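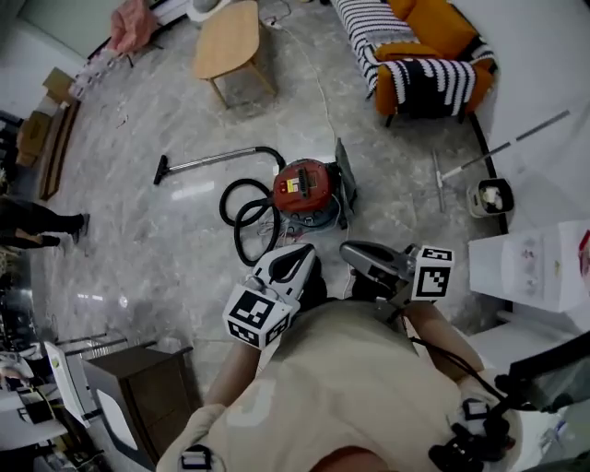
polished gray marble floor

Re: [stonefloors] dull path on marble, re-hone or just powder?

Quick answer before I head out, can do longer tonight if you need it.

Don't put crystallizer on it yet. Please. I know the Bronier rep will tell you two passes and done, and you'll get a shine, but all you're doing is sealing the scratches under a hard skin and then the next person has to cut through it. Been that next person. More than once.

You wrote:

> We look after a ground floor lobby, gray marble, polished, went down
> before my time. There's a dull path from the doors to the elevators,
> the rest still looks good. Owner wants it to match by the end of July.
> Budget is $3,000 and he won't move on that. We have a 17 inch
> single-disc machine and a box of Plikora pads that came with it.
> Can I just go over the path with polishing powder? Or does the whole
> floor need honing? Also there are rings near the coffee stand that
> don't come out with anything. Tried the Prandier cleaner twice, the
> second time stronger. Rings looked worse after.

OK so in order.

The rings. Those are etches, not stains. Acid from coffee, juice, whatever. Nothing to clean out, the surface is eaten a little. And stop with the Prandier until you've read the back of the jug, if it's the descaler version it is acid and that's why it looked worse the second time. Neutral cleaner only. Rinse the area with plain water and leave it overnight before you do anything else.

The path. Run a fingernail across it, then across the good part under the wall lights. If the nail catches in the path you need diamonds. If it feels the same and only looks tired, powder might be enough. My guess is diamonds, grit off the street does that and it doesnt stop at the top layer.

Start at 400, wet, slow. Then 800, then 1,000, then powder. Don't skip 800 to save time, you'll see swirls as soon as the sun comes in low. Vacuum up the slurry between every grit, all of it. One bit of 400 under the 1,000 pad and you start over.

Go wall to wall at least in the width of the path and feather out past it. If you stop at the line you get a stripe, shinier than the rest, and the owner will hate that more than the dull one. We did exactly this at the Tolentino building, ended up doing the whole floor on our own dime.

Test patch first!! Behind a planter or something. Let it dry 24 hours and look at it from the doors, standing, at the time of day people come in. Wet marble always looks great.

The Plikora pads, which ones? If they're the red ones those are for buffing and no use here. Send the numbers off the back.

On the money, $3,000 is fine if its your own labor and you rent the weight for the machine. Tight if you hire it out. I'd put part of it into proper walk-off mats, long ones, outside and inside the doors, otherwise same path same place next year.

Does anyone else on here have a powder they like on gray? Mine leaves a slight yellow cast on light stone and I'm not sure about recomending it.

Gotta run, truck's double parked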